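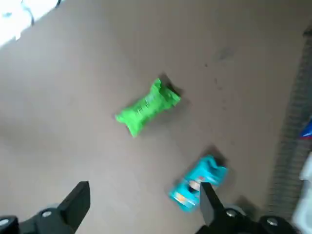
August 31, 2019

**Wosmont Coaches tests new buses, holds off on big promises**

Wosmont Coaches will put 8 low-emission buses on its Durum route for a trial. The maker, Flasetti, says they burn up to 30 percent less fuel than our current ones. We have heard numbers like that before – usually from people selling buses.

So we will check. Each bus has 50 seats and will run the normal timetable with normal loads, hills included. Fuel use will be logged at the Butkienė depot and set beside the figures for our older buses. If the savings are small, we will print that too.

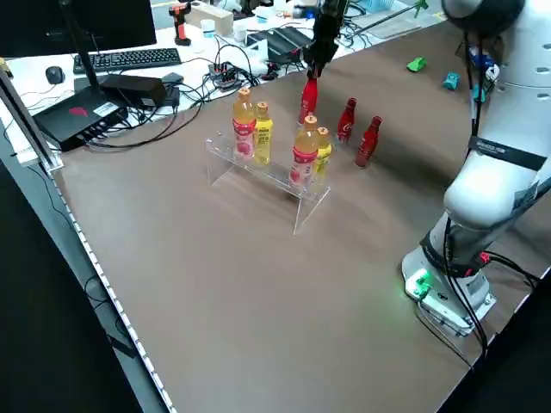 *Bottled drinks on a two-tier clear stand.*

Fares stay the same during the trial. We have not agreed to buy anything, and the word "green" will not be painted on any bus until we have results we trust.

Riders can fill out a comment card on board. We would like to hear about noise, legroom and heating – the sales brochure was short on all of them.

Press contact: Wosmont Coaches office, Durum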